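How to Clean and Care for Gray Vinyl-Look Padding and the Felt Panels Around It

By Hortensia Inga

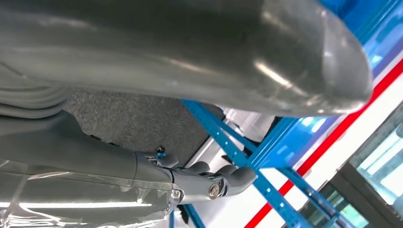
Smooth gray padding above a speckled dark felt panel, with blue shelving to the right.

I have been looking after padded things for a good part of my life, first in my aunt's upholstery shop in Cinddale and now in the big shared workroom at Tillinen, and the question I still get more than any other is what on earth to use on the smooth gray stuff. You know the kind I mean - it has a soft shine to it, it might be molded vinyl or it might be a rubbery coating over foam, and half the time there's no label left to tell you. The good news is that you can start the same gentle way with either one.

What you'll need

A bowl of lukewarm water
Mild dish soap
2 soft cotton cloths, one for washing and one for drying
A soft brush (an old baby hairbrush is lovely for this)
A lint roller or a vacuum with a fabric attachment
Clear plastic film for covering things afterward

Step 1: Dust first, and start at the top

Go over the whole padded surface with a dry cloth before any water comes near it. Grit scratches a glossy finish, and the scratches show up worst on the rounded ends, where the light lands. I like to work with a lamp off to one side so I can see what I'm doing.

Step 2: Wash the smooth parts

Put a small squirt of soap in the bowl, wring the cloth out well, and wipe in long strokes along the length of the padding. Don't scrub in circles. Rinse the cloth often, go over everything again with plain water, and dry it right away. If a mark stays put, lay the damp cloth over it for 15 minutes and go have a cup of tea, then try again. Please leave the bleach and the nail polish remover in the cupboard!

Step 3: Open up the folds

Ribbed or pleated sections need more patience than the rest. Spread each fold gently with your fingers and draw the soft brush along it, following the fold from one end to the other. Wipe with a barely damp cloth, and leave the folds relaxed until they are dry all the way down. I once hurried this on a big bench cushion from the Osman house and had to do the whole side over (my own fault, and a beautiful afternoon wasted).

Step 4: Treat the felt separately

Felt and carpet-like panels don't care for soapy water. Vacuum on low, or use the lint roller, and work in one direction. A speckled panel hides dust very nicely, so do it even when it looks clean to you. For a spot, dab with a damp white cloth and blot it dry. Rubbing raises fuzz, and fuzz is forever.

Step 5: Cover it loosely

Once everything is dry, drape clear film over whatever is going into storage. Crinkles are fine. Leave the ends open so air can move, and don't tape it to the padding, as the glue can pull at the finish. My roll came from Plitetti for 49 cents at a closing sale and I am still using it.

If you're storing things on a metal rack, lay a folded towel over any beam with holes in it. A heavy pad resting on bare metal will pick up a row of little dents, and those take weeks to ease out - if they ever do.

I go over mine once a month, and give everything a proper wash in December before the relatives arrive.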